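Clustton Supply
Home > Stitching practice > Thread

Ostar Practice Thread, Dark

Box of 20 strands
Case of 12 boxes: $287
Loose reel, no needle: 530 feet
For training use only. Not sterile, not for patients.

I've been selling practice thread for long enough to have opinions about it, and my main one is that it should be easy to see. So the Ostar is dark, and dark is the only way I stock it. I used to carry a pale one too, and I'd get the same phone call every January when the new groups started: lovely thread, can't find the tail. Against a pink or red surface a pale strand just melts away, especially under a bright light with everything shining back at you. A dark strand you can follow all the way from the stitch to the cut end, and if your loop is lying the wrong way around you'll know before you pull on it.

I put in a lot of evenings with this one before I listed it. I'm a slow stitcher and a fairly clumsy one (two left hands, my mother says), which makes me a decent tester, I think! What I was after was a thread that stays where I put it. Some of the cheap stuff springs back into the shape of the packet the moment you let go, and then you spend your whole session chasing curls. The Ostar has a bit of curl in the first few inches when it comes off the card. Draw it gently between two fingers and it settles down.

What comes in the box

Twenty sounds like plenty until you have a room full of beginners, so think about the case if you're buying for a class. Every strand comes on its own card with a curved needle already attached, and the cards slide out of the end of the box one at a time. The flap is a little stiff. I've told Flonwood, who make the boxes for me, and they say the next lot will be softer, so we'll see.

The reel is plain thread with no needles on it. I like the reel for knot tying, where a needle only gets in the way, and for anyone who wants to do throw after throw without worrying about using up the good ones.

Where I think it works best

Single interrupted stitches, first and foremost. You're cutting the thread over and over, so you want something that cuts clean and doesn't fluff at the end. I leave my tails a touch longer than I was taught to, then trim them all at the finish – it makes it so much easier to tell which knots I was happy with.

It's good for running stitches as well, though I'd start with a shorter length than you think you need. A full strand is a lot to manage the first time. Pull it through slowly, keep the slack where you can see it, and don't let it drag over the part you've already closed.

Layers are the real fun. Something soft and pale on top with a firmer red band beneath will tell you very quickly if you're pulling too hard, and I find the dark line a big help in judging how far apart my bites are.

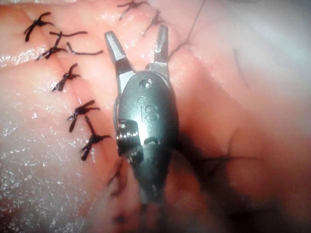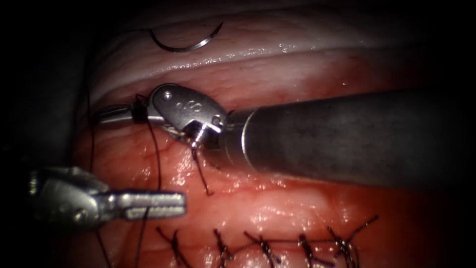

Dark strand in the jaws of the needle driver, grasper coming in lower down.
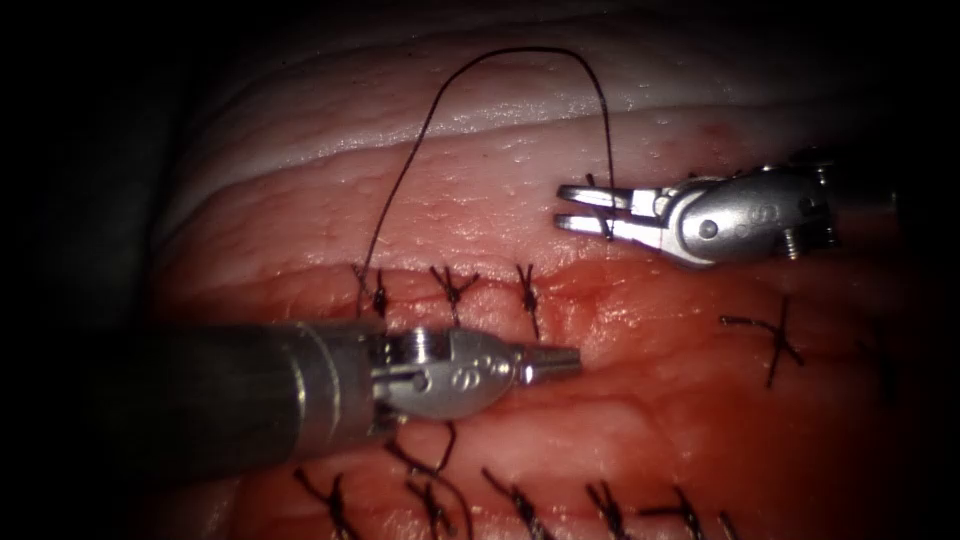

Interrupted stitches along the red band, with thread held over the paler layer.

Tormod Halvorsen wrote to me that he'd been buying the reel for knots and the boxes for everything else, and that he wished I'd print the length on the card, as his groups keep mixing up full strands with leftovers. He also said the needle end holds up well for a first session but he wouldn't hand the same one out a second time, and he would rather have a slightly blunt warning on the page than find out by himself. He asked whether a half-length strand was coming.

Fair enough on all of it. The length will go on the cards from the next print run. On the needles, he's right: they're made for one good session, and after that they start to push at the surface when they should be slipping in. Please put them in a sharps container when you're done, even the ones that feel dull. As for half lengths, I have samples here and I'm trying them out, but I'm not promising a date.

Looking after it

Keep the cards flat and dry, out of the sun. A drawer is perfect. If you've been working on something moist, don't put a used strand back on the card for later. It dries stiff and the knots won't sit down properly.

With the reel, tuck the loose end into the notch every single time. I have lost a whole afternoon to a reel that rolled off my desk and under the radiator.

Try not to grip the thread hard in serrated jaws anywhere you plan to knot it later. Hold it near the end you'll be cutting off, and the rest stays smooth. This goes for any thread, mine included.

Goes well with

Lindqvist needle counter, foam, with a lid that closes properly. I use one at home.
Lindqvist trimming scissors, small. They come sharp, so mind your fingers.
Flonwood card rack. Holds a full box standing up, handy if you're handing strands out along a bench.

Ordering

Single boxes go out in a padded envelope and cases go by parcel. If you're ordering for a school or a skills room, put the room name in the second address line or it will end up at the front desk. Sølve Nyberg packs most of the orders, and you can leave a note for Sølve in the comments box if you want the reels and the boxes kept apart.

Unopened boxes can come back to me within a month. Opened ones I can't take, sorry, on account of the needles.

Page last changed November 7, 2020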